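Visit to the Nidodano shared workshop, January

The workshop is at the back of the old Safavi print works, up 84 steps with no lift. I got there at 4 in the afternoon. Edgardo Enriquez had his two-armed robot going on the tiles by the table, with a broom, a dustpan and a mesh bin.
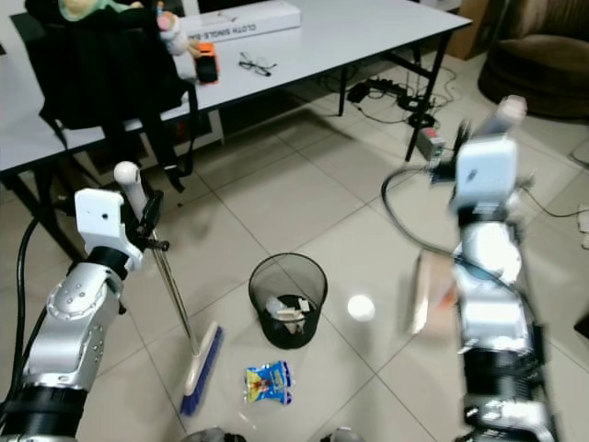
Why not fit a vacuum and be done with it? Edgardo's answer was that he wants it to use what is already in the cupboard.

Both arms were built here over two winters. The joints came second-hand from Varkutov and he has spent £474 on bearings and cable so far.
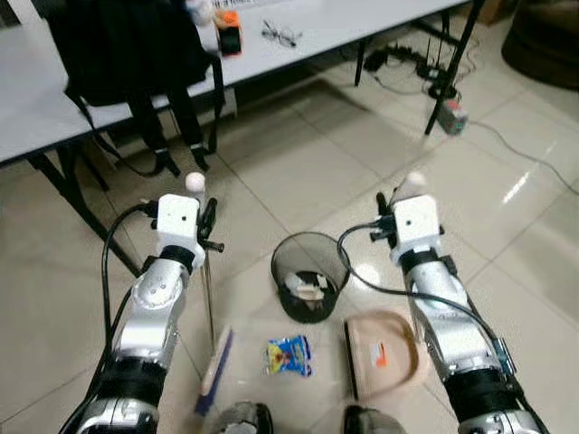

Varkutov joints run noisy after a while, according to Tusuvell, who would change the grease first.

Sweeping is the left arm's job. The right one has the dustpan, which has to be tipped over the bin.

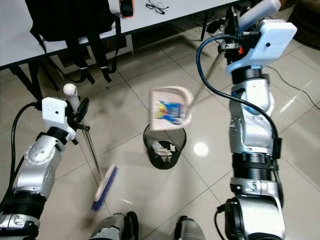 The tipping angle took him most of December. He keeps the settings in a notebook, and I copied out a page.

Handles are the next thing on his list. 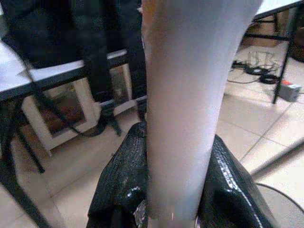
He wants to try thicker ones before Easter. Tea is 50p in the tin, and parking is round the back.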